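Visit to the Norkard veneer mill, Covby

The Norkard mill opens its doors twice a year, and in November we drove up for the morning session. It is 40 minutes from the highway, the last six miles on a road that the log trucks have chewed up badly. Parking is on the gravel lot behind the drying shed. The front lot is for staff, and they will ask you to move.

Check-in was at 9:30. You get a vest, safety glasses and foam earplugs, and you sign a sheet. Open-toed shoes are not allowed. One couple in our group was turned back at the door and had to do the indoor slide show instead.

The tour starts in the log yard. Most of what they cut is maple, ash and birch, with a little walnut bought in from farther south. Logs sit under sprinklers until they are needed. After that they go into steam vats for a day or more, depending on the species. The vat room smells like wet bread and the floor is slick, so hold the rail.

The slicer is the main attraction. It is a Rüegg machine, bought used and rebuilt on site, and it takes up most of the second building. A half log is clamped to a moving bed and pushed against the knife, and a sheet comes off with every stroke. Our guide let us handle a fresh sheet of ash. It was limp and warm, and you could see daylight through it. Most of the group took a scrap home. Mine had curled into a tube by lunchtime.
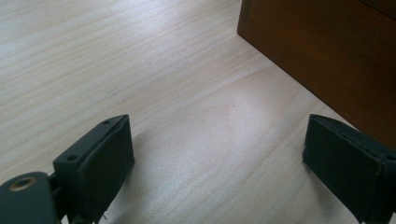

Grading is done by eye in a long room with north windows. Two people look at each bundle as it comes out of the dryer and mark it with chalk. They want even color and grain that runs the same way through the whole bundle. Small specks and faint dark streaks, like the ones on the pale wood in the photo, may be fine for a desk top and not fine for a matched set of doors. It depends on the buyer. The graders also tilt their heads a lot, and after a few minutes I saw why – glare off a light surface hides the grain, and you have to move until it comes back.

The last stop is the sample room, where there are 94 species on the wall, each with a card giving the source and the year. Some are no longer sold. The Zunow line, their dyed veneer, has its own rack by the door. I did not care for the blues, but the gray was good.

We were done by 11 and spent a while in the shop. Offcut bundles are priced by weight and the birch goes first. They take cards. There is no food on site, only a coffee machine in the hallway, so we ate at the diner in Covby, across from the feed store. The afternoon tour is the same as the morning one, except that the slicer is sometimes shut down early for a knife change. Call ahead and ask if that is what you are coming for.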